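Henríquez Center for Work and Industry
08/12/2025

1/ Today we are publishing our position on building retrofits and the jobs they support. The full paper is available from our office on request. The main points follow in this thread.

2/ Heating and cooling older buildings is one of the largest sources of emissions that a state or city can act on directly. The work needed is well understood: insulation, air sealing, new windows, heat pumps, better controls. Most of it could begin under existing law.

3/ It is also work that must be done where the buildings stand. A school in Zosevach has to be insulated in Zosevach. Public money spent on retrofits stays largely with local contractors, local suppliers and the people they employ.

4/ Present programs do not reflect this. They rely on rebates paid to individual owners after the work is complete. Owners with savings can take part. Tenants, and owners of modest means, for the most part cannot.

5/ We propose a public retrofit fund that pays contractors directly and recovers part of the cost through a fixed charge on the utility account. The charge would stay with the building when it is sold or rented to someone new.

6/ The fund should begin with rental housing, schools and public clinics. Private single-family homes would enter in the second phase, with priority given to homes now heated by oil.

7/ Scale matters. Small pilots have been run many times and their results are on record. Our proposal calls for a first phase of 1000 buildings, grouped by neighborhood so that crews can move from one address to the next without long gaps between jobs.

8/ Gaps between jobs are the main reason that trained workers leave this trade. Employers told us so repeatedly during our consultations in Skalleck. A worker who is laid off every winter will look for something steadier, and we do not blame them.

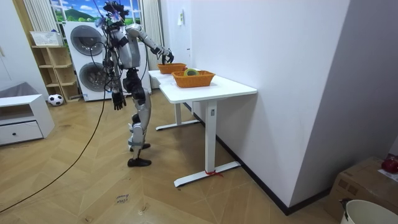

9/ Contracts under the fund should therefore run for at least two years and should guarantee a minimum volume of work. In return, contractors would agree to a wage floor, paid sick leave and a set share of apprentices on every site.

10/ On apprentices: the paper recommends a combined program in insulation, ventilation and heat pump installation. At present these are taught separately, often by different providers, and a person who wishes to learn all three must enroll three times.

11/ The combined program would last 23 months, with classroom periods paid at the same rate as site work. Unpaid classroom time is a serious barrier for anyone supporting a family, and it falls hardest on workers coming from other industries.

12/ Many of those workers are already looking. The closing of the Brorier plant left a large number of skilled people in Skalleck without work that matches their training. Pipefitters, electricians and sheet metal workers need only short courses to move into retrofit work.

13/ We ask that these workers receive credit for what they already know. A pipefitter with a long record in industry should not be placed in a first-year class. The paper includes a draft table of equivalences, prepared with instructors from both fields.

14/ Tenants need firm protection. Without it, a better building can become a reason to raise the rent. Any landlord who accepts public funds should be bound by a rent limit for the full period of the utility charge, and the limit should be enforceable by the tenant.

15/ Tenants should also receive written notice at least 14 days before work begins, in the language they use at home, with a telephone number that is answered during working hours. Where a household has to leave for a time, the fund should cover the cost.

16/ On materials, we recommend joint purchasing across all participating towns. Zosevach and Skalleck currently buy the same insulation products under separate contracts, on different schedules and at different prices. A shared contract would also give regional manufacturers a reason to expand.

17/ Some readers will ask how the fund is to be financed. We set out two sources in the paper: public bonds, repaid in part by the utility charge, and a portion of the money now spent on rebates. The rebate program would be wound down over time – existing applications would be honored in full.

18/ We have been asked whether energy savings alone can cover the cost. For some buildings they can. For many older ones they cannot, and we think it better to say so at the start. Healthier homes, lower bills and steady employment are public goods and may fairly be paid for in part by the public.

19/ The paper does not address new construction. Building codes are a separate matter, under separate authority, and we expect to return to them next year. It also leaves aside large industrial sites, where the technical questions are quite different.

20/ We invite written comments from unions, contractors, tenant groups, town governments and members of the public. Comments will be published with the revised paper unless the sender asks otherwise. The revised paper is planned for August.

21/ Organizations that wish to meet with our research staff may write to the Center's general address. Meetings can be held in Zosevach or Skalleck, or by telephone. Please state in your message which section of the paper you wish to discuss.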